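Build check, closed test of *Korkville*, build 94, before it goes to the outside testers. Checked by Gayan Marikar, Tuesday, on the two office machines and the loaner laptop. Status is Pass, Fail, Open or N/A. Comments go under the line they belong to. Please don't edit a status without leaving your initials.

## A. Install and first launch

- [x] Clean install on an empty drive. **Pass**
- [x] Install over the previous build. **Pass**
 Old settings carried over. Key bindings carried over too, including the two we removed. They do nothing now but still show in the list. Low priority.
- [x] Uninstall removes the game folder. **Pass**
- [ ] Uninstall leaves save files alone. **Fail**
 It deletes the autosave and keeps the manual saves. It should keep both. Same result on all machines. Joly has the installer script and will look at it first.
- [x] Photosensitivity notice shows before the logos. **Pass**
 It can't be skipped on first launch and can be skipped after that, as agreed.
- [x] Age rating screen. **N/A**
 Not needed for the closed test.

## B. Photosensitivity and motion

This section holds up the build if anything in it fails. I ran every item twice, once with Reduce Flashing off and once with it on.

- [x] Title screen lightning. **Pass**
- [x] Foundry level, welding sparks. **Pass**
 Brighter than in the last build but the rate is the same. The analyzer didn't flag it.
- [ ] Train crash cutscene. **Fail**
 The analyzer flags the white flashes after the second carriage goes over. With Reduce Flashing on, the flashes are dimmed but there are just as many of them. The setting has to lower the count as well. The clip and the analyzer log are in the shared folder.
- [x] Screen shake slider at zero stops all shake. **Pass**
 Last time the harbor explosion ignored the slider. Fixed.
- [x] Head bob off by default. **Pass**
- [ ] Field of view slider. **Open**
 Works on foot. In vehicles the view jumps back to the default when you get in and takes a moment to return to your setting. One tester felt sick from it last month. I'd like this fixed before outside people play, but I'm leaving it open until we talk on the call.

## C. Crashes and stability

- [x] Four hours idle on the main menu. **Pass**
- [x] Four hours idle in the market square. **Pass**
 Memory climbs for the first hour and then holds.
- [x] Alt-tab during loading. **Pass**
- [ ] Unplug the controller during a cutscene. **Fail**
 The pause box comes up but the cutscene audio keeps going behind it. When you plug back in, the picture and sound no longer match. No crash.
- [x] 1000 items in the player's storage chest. **Pass**
 Slow to open on the laptop. Sorting by weight is slower than sorting by name.
- [x] Load a save from every chapter. **Pass**
 All 13 load. Chapter 4 puts the player a step to the left of where they saved, against the wall. You can walk out of it. 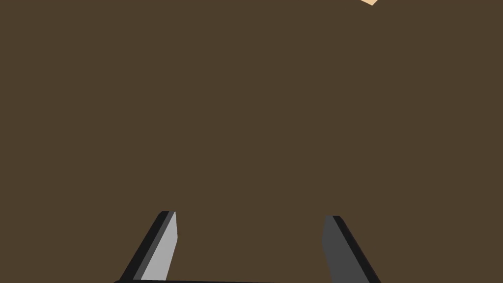

- [ ] Fill the drive and then save. **Open**
 The game says the save worked. It didn't. I need to try this again on the second machine, where the drive is set up differently, before I call it a fail.
- [x] Sleep and wake on the laptop. **Pass**

## D. Online and player safety

Only co-op is switched on for this test. Trading and the public lobby are off and I confirmed that neither can be reached from any menu.

- [x] Voice chat off by default. **Pass**
- [x] Mute a player. **Pass**
- [x] Mute stays on after both players restart. **Pass**
- [ ] Block a player. **Fail**
 A blocked player can still send an invite. The text doesn't show but the invite sound plays. This was reported in the last check and marked done, so either the fix didn't make it into this build or it only covered the text. Zuvov, please confirm which one.
- [x] Report form opens from the player list. **Pass**
- [x] Report form sends without an email address. **Pass**
- [ ] Name filter. **Open**
 It catches everything on our list in English. The French and German lists aren't loaded. Fine if we keep the test to English speakers, and I have asked for that in writing.

## E. Data and privacy

- [x] Crash reports ask before sending. **Pass**
- [x] Declining crash reports is remembered. **Pass**
- [x] Privacy text opens and can be scrolled with a controller. **Pass**
- [ ] Privacy text is the current version. **Fail**
 It is still the old one and names Brasteck as the publisher contact at the old address. The new text was sent to us in February. This is a text swap and shouldn't need a code change.
- [x] No debug menu in the tester build. **Pass**
 Tried the old key combination and the controller version.

## F. Text and store items

- [x] Build number on the title screen matches the file. **Pass**
- [x] Subtitles readable at the largest size. **Pass**
 Long names wrap onto a second line in the dialogue box. Acceptable.
- [x] Watermark visible in all levels. **Pass**
 Hard to read against the snow in the mountain pass. I can still make out the tester ID.
- [ ] Credits. **Open**
 Two people are listed under their old job titles. Not needed for the test.

## Result

Not approved to go out.

Must be fixed first: train crash cutscene, blocked player invites, privacy text, uninstall removing the autosave.

Can go out with a note to testers: controller unplug during cutscenes, slow storage chest, chapter 4 start position.

To settle on the call: field of view in vehicles, the full drive save.

When the next build is ready I will rerun sections B and D in full and only the failed or open lines from the others. If the installer changes, I'll rerun section A too. Please put the build in the usual folder and message me when the upload has finished, not when it starts.

G. Marikar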